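# Clirkeck Guest House Occupancy Survey

Monthly room and bed occupancy returns from small lodging establishments in the Clirkeck district.
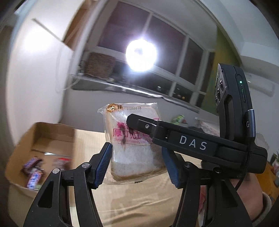
The survey covers guest houses, inns and bed-and-breakfast premises with no more than 45 rooms. Larger hotels report under a separate scheme and are excluded. The present release was issued on February 26, 2020 and replaces all earlier files.

## Coverage

| Item | Value |
|---|---|
| Establishments | 136 |
| Monthly returns | 896 |
| Localities | Clirkeck, Piltov, Onen |
| Variables per return | 11 |

Premises enter the survey on registration and leave it on closure. A change of owner does not create a new record unless the licence number also changes.

## Files

- `returns.csv`: one row per establishment per month
- `premises.csv`: locality, room band, licence type, breakfast provision
- `codes.csv`: permitted values for all coded fields

The two main files are joined on `premises_id`. Exact room numbers are withheld and replaced by bands.

## Definitions

A **room night** is one room let for one night, whatever the number of guests. Rooms closed for repair are deducted from the rooms available only where the closure lasted a full calendar month. `meal_basis` records the terms on which the room was sold, so a guest who paid for breakfast separately is entered as room only.

## Known limitations

Returns are completed by the proprietor and are not audited. Missing months are left blank; no imputation has been applied. Several premises in Piltov close after November, and their blank winter rows should not be read as zero occupancy. Average rates from Onen include the local bed levy, while those from the other localities do not.

## Terms of use

The data may be reused with acknowledgement of the Rind Lodging Statistics Unit. Users must not attempt to identify individual premises. Corrections should be submitted through the issue tracker, quoting the `premises_id` and the month concerned.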